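Plastic comes out of the dishwasher with water still on it when the plates are done. Short thread on why.

1/ Most machines have no heater running during drying. The final rinse heats the load, and the stored heat evaporates the film. Ceramic holds plenty. A thin plastic tumbler holds very little and cools in minutes.

2/ Plastic also sheds water into beads where glass lets it spread. A bead has less surface for its volume, so it evaporates slower.

3/ Rinse aid lowers surface tension and flattens the beads. On my Suten the dial goes from 1 to 5. I run 4. At 5 the glasses streak.

4/ Sushil Uniyal asked about opening the door early. Yes, this helps. Wait until the cycle ends, then leave a gap the width of your hand. Steam leaves before it condenses on the cooler items.

5/ Tilt anything with a recessed base. My mugs held a full spoon of water each until I angled them.

6/ Lorna Kerr reports 38 minutes with the door ajar for a mixed load in Rultcombe. Mine needs 90 in January with the kitchen window shut. Room humidity matters.
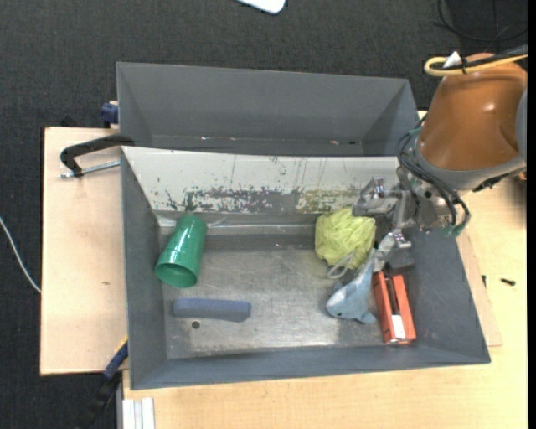
Photo: Amber Fairclough

7/ Towel for whatever is left.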